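April 11, 2022

Back at the bench after the Werkthorpe trip, and my boots still smell like low tide. Leonie Pomare and I pulled the last of the settlement tiles off the reef blocks on the outer line and got them home in the esky without cracking any – a first for us!

Sorted them by depth this morning. The shallow ones are mostly turf algae (lots of it, and slimy), but the deeper set has proper coralline crust on it, a lovely dull pink colour, and seven tiles have what I'm fairly sure are baby oysters. Aldana Toledo wants to call them barnacles until she's had a go with the good scope. Fair enough.

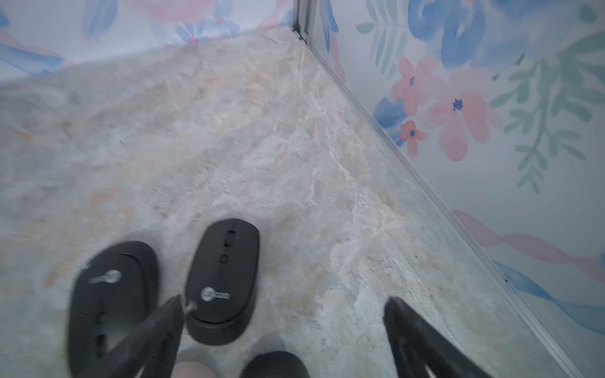

The Torix logger gave us 297 hours of temperature before it quit, which is a fair bit short of what I'd hoped for but it does cover the whole warm spell. I've dumped the raw file in the Pereyra folder. Don't trust the first 60 readings, the clock was still on daylight saving and I haven't fixed it yet.

Sand levels next. The Merumov transect stake reads 656 mm from cap to sand, so the beach has built up a little behind the blocks since our last visit. I'd like a second reading before I get excited (I'm already excited).

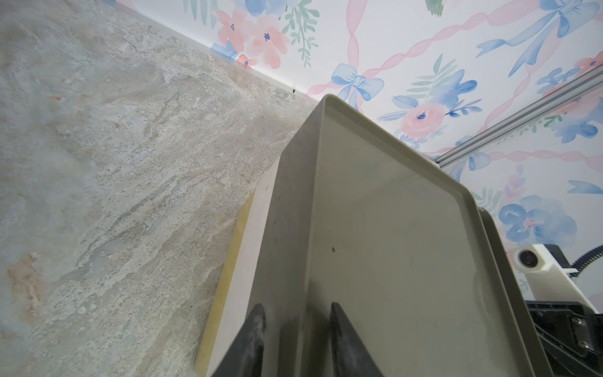
Grey-green tray, held up on an angle.

To do: rinse the mesh bags, order more cable ties, ask Leonie where she put the spare tile bolts. Next trip is in May if the swell behaves. Aldana is bringing the boat keys this time.

2 comments | 7 shares
Back to top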